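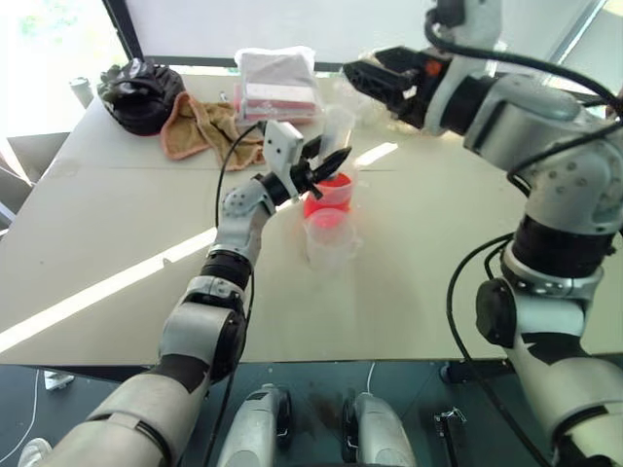 Product and Label Meeting, Sat 27 December

Present: Mimoza Janevski (chair), kitchen, packaging, sales. Apologies from purchasing, who had made other plans for the Saturday after Christmas and was envied for it.

1. Last minutes
Accepted, with "soap" corrected to "soup" in item 4.

2. Ostero lentil soup
Kitchen has cut the salt again. Tasters described the new batch as "fine" and "fine, I guess." Sales asked whether we could print that. The chair said no. Yellow onion moves ahead of carrot in the ingredient list, as there is now more of it. Packaging will fix the back panel before anything goes to print.

3. Jurnum crackers
The front says "baked with real butter." The ingredient list says sunflower oil, then butter, a good way down. Long discussion of the word "real." Agreed to drop the line from the front. Sales wished its sadness recorded. Recorded.

The sesame warning is to go in bold on both box sizes. The 200 g box already has it.

4. Complaints
Two received. One customer found the Rawat pickle too hot, having bought the one marked "extra hot." Polite reply to be sent. The other could not read the storage directions without a magnifying glass, and neither could we. Type size to go up.

5. Meso
Batch 1361 of the bean dip is on hold until the lab report on shelf life comes in. Kitchen is confident. Kitchen was confident last time.

6. Other business
The break room fridge. Deferred to January, along with its contents.

Closed at noon. M.J.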